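Stilow 53 Adjustable Desk Lamp: Long-Term Review
Reviewed by Aldana Paredes
Oct 22, 2019

The Stilow 53 is a clamp-mounted LED task lamp with a two-section arm. It sits in the middle of the maker's line, between a fixed-arm model and a wider version meant for drafting tables. I bought mine at retail and have used it daily for 37 weeks, mostly for reading printed drawings, light soldering and keyboard work. A second unit, on loan from Urmila Dubey, was used to check whether the faults I found were specific to my lamp. One was. The others were not.

What comes in the box

The lamp ships in two pieces: the arm with the head attached, and the clamp. There is also a power supply with a detachable cord, a hex key and a folded instruction sheet. The sheet covers assembly and the button functions but does not give a torque value for the arm joints or say how far the clamp screw should project. Assembly took 4 minutes.

The hex key fits the two arm joints. It does not fit the screw under the head, which takes a Phillips driver. The sheet does not mention this.

Clamp and base

The clamp is cast metal with a single screw and a swiveling foot. The foot has a thin rubber pad, glued on. The upper jaw has none, so on a painted or soft desktop it will leave a mark. I cut a piece of cork sheet to size and have had no trouble with it.

Holding force is good. With the arm fully extended to one side, the clamp did not creep on a solid desktop. On a hollow-core top the desk surface itself flexed before the clamp moved. Anyone with a hollow-core desk should put a backing plate underneath, or choose a lamp with a weighted base.

The arm drops into the clamp on a plain steel post with no detent and no lock. Rotation is smooth but loose. Brushing against the arm will turn it. A wrap of tape around the post adds enough friction to fix this, although it has to be replaced from time to time.

Arm and joints

Both joints are friction type, without springs. Out of the box they were stiff enough to hold the head at any angle. By September the lower joint on my lamp had started to sink when the arm was extended close to horizontal. A quarter turn with the hex key brought it back. The loaned lamp needed the same adjustment at about the same stage, so I take this as normal bedding in of the washers.

The head tilts and rotates. Tilt is stiff and precise. Rotation stops short of a full circle to protect the cable, and the stop is a small plastic tab. The tab on my lamp cracked in the second month. The one on the loaned lamp is intact. Stilow sent a replacement head after two emails, and I was not asked to return the old one.

Light output and quality

There are 6 brightness levels and three color settings. The steps between the lower levels are even. The top two are hard to tell apart by eye, and I rarely use the highest.

The warm setting is slightly pink next to an ordinary incandescent bulb. The neutral setting is the best of the three for print and for reading resistor bands. The cool setting is usable for short jobs but tiring over an afternoon.

The diffuser does its job. Shadows from a hand or a pencil are soft at the edge and there is no row of separate points reflected in glossy paper. Coverage is even over an area the size of two open letter-size folders with the head at forearm height. Beyond that it falls off quickly, and the far corners of a full-depth desk need another source.

I saw no flicker by eye at any level. A phone camera shows faint banding at the lowest level and none above it.

Controls

All controls are touch points on top of the head. They respond reliably to a dry finger and poorly to a damp or gloved one. The lamp remembers its last setting when switched off at the head, but goes back to the middle level if power is cut at the wall. If you run your desk from a switched outlet strip, you will be setting the brightness again every morning.

There is a faint hum from the power supply at the lowest level. It is audible with an ear near the supply and not from a normal sitting position.

Use away from the desk

The lamp can be moved to other work surfaces, and the clamp makes this easy enough. The cord is the limiting factor. It is long enough for a desk against a wall and too short for a table in the middle of a room without an extension.

For close work done leaning over, the head should be placed to the side opposite the working hand and slightly behind the line of the face. Placed directly in front, it puts glare on eyeglasses.
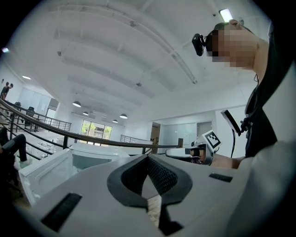 Comparison with two alternatives

The Flavemness clamp lamp costs less and has a spring-balanced arm, which stays where it is put without adjustment. Its head is smaller and the light is noticeably harsher at the edges. For a user who moves the lamp many times a day, the Flavemness arm is the better mechanism.

The Studora bar lamp has a wider head and covers a deeper desk. It has no color settings, and its clamp opens less far than the Stilow's. It did not fit my desk, so I tested it on a shelf. The light was even, but the arm bounced for several seconds after every adjustment.

Maintenance

Dust collects on the top of the head and around the touch points. A dry cloth is enough. The diffuser scratches easily and should not be wiped with paper towel. The LEDs are not replaceable by the user. The power supply is a common barrel type, and a spare from Sosa worked without any change in brightness.

Verdict

The Stilow 53 gives even, comfortable light and has a strong clamp. The loose post and the brightness reset are minor faults. The plastic rotation stop is a weak part and should have been metal. I would buy it again for a fixed workstation. For a bench where the lamp is moved all day, I would take the Flavemness and accept the harder shadows.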